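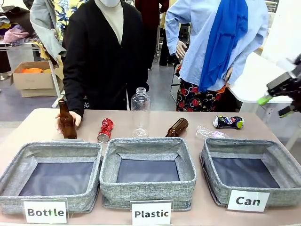

Matěj Zelenák would like everybody to stop asking when the robot is going to do their laundry. Sorting first, he says. Laundry is years off, and he's tired of being asked about it at weddings.

We talked on the phone Monday, March 25, 2019, him eating lunch, me typing. He runs the sorting work at Patska, a small outfit in Plestitz that has spent the winter trying to get an arm to put a bottle in one basket, a plastic one in another, a can in the third. That's the whole job. Three baskets, three words on signs. Bottle, Plastic, Can.

"My kid can do it," he said. "My kid could do it before she could read the signs."

So why can't the machine? It can, sort of. Depends on the day, depends on the trash. He walked me thru it.

A glass bottle standing up is the easy one, he says. Stiff, doesn't change shape, same width all the way down until the neck. The gripper closes, the bottle comes up, fine. Lay the same bottle on its side and it's a different problem. It can roll. The arm nudges it a half inch on the way in and now the plan it made is a plan for a bottle that isn't there anymore.

"Then it grabs air. Very confident about it, too. Closes, lifts, travels over to the basket, opens. Nothing falls out. It considers this a success."

They fixed that, mostly. The arm now checks whether the fingers stopped early, meaning something is between them. He called this the cheapest improvement they've made and also the one he is most embarassed about, given how long it took.

Clear plastic is worse. A clear bottle is hard for the camera, you get the table through it, and once it's been stepped on you get a shiny flat thing with reflections going everywhere. I asked whether that's a camera problem or a brain problem. Long pause, chewing.

"Both. A better camera helps. But you know what a crushed bottle is because you've crushed one. The machine has seen pictures of crushed bottles. How many is enough, I don't know. We had 300, then we had 2248, and it got better, but not as much better as I'd told my boss."

Cans I figured would be simple. Printed on the side, metal, all the same size. And they are simple, new. Crumpled in the middle, the label folds up and half of it goes missing, and the arm has to guess where the middle even is. A person pinches whatever end is sticking up and doesn't think about it. The arm likes to go for the center, which on a crushed can is the worst spot.

Speed. I had to ask. He said about 9 seconds an item when it's going well, and he knows how that sounds. A person with two hands clears the same table before the arm has finished its first trip. He doesn't care much. At night there's no person, he said, and slow is fine at night.

"Everybody measures the fast part. I measure how often somebody has to get up from their chair."

How often is that? He wouldn't give me a number. Too often. Last August they left it alone over lunch and came back to an arm patiently pushing a can against the outside of a basket. The basket had moved. Soft baskets do this, the rim sags, the whole thing slides if you bump it. He likes soft ones anyway since that's what people have in their homes. You don't get to bolt a family's stuff to the floor, is how he put it.

On to the shop floor. Patska has a trial coming with Gajdoš, the grocery chain - four stores in the area, one of them with a bottle return room that I'm told smells exactly how you think. The store wants returns sorted without a person standing there all afternoon. Zelenák wants that too but he was careful about it. The trial is one store and one arm, and staff still there.

I asked what the staff said when they heard. He laughed. First question was can it mop.

Can it mop?

"No."

Other things it can't do, from the list he rattled off: open a bag with a knot in it. Tell an empty bottle from one with an inch of soda left, until it's too late. Separate two things that are stuck together. Anything with a straw. Decide what to do with something that isn't a bottle or a can at all, like a glove, a receipt, somebody's keys. Right now anything it doesn't recognize it leaves where it is, and he thinks that's the right call for the time being. He'd take a machine that leaves the keys on the table over one that makes a guess.

There's a rival, Banadmont, showing a video where the arm loads a dishwasher start to finish. I brought it up. He's seen it. He thinks it's good work and he would like to see it with his dishes, in his kitchen, with his wife's mugs, and filmed in one take.

So can machines do chores yet. He gave me two answers. In a lab with things they've practiced on, yes, quite a few chores, slowly. In your kitchen on a Tuesday, no. He figures sorting comes first, wiping flat surfaces second, and folding a good while after that. Toys off a floor somewhere in between, if you don't have a dog.

Does he sort his own recycling at home? He does. By hand, into one big bin, badly. His wife re-does it.

He had to go, someone was calling him back to the table. The arm had dropped one.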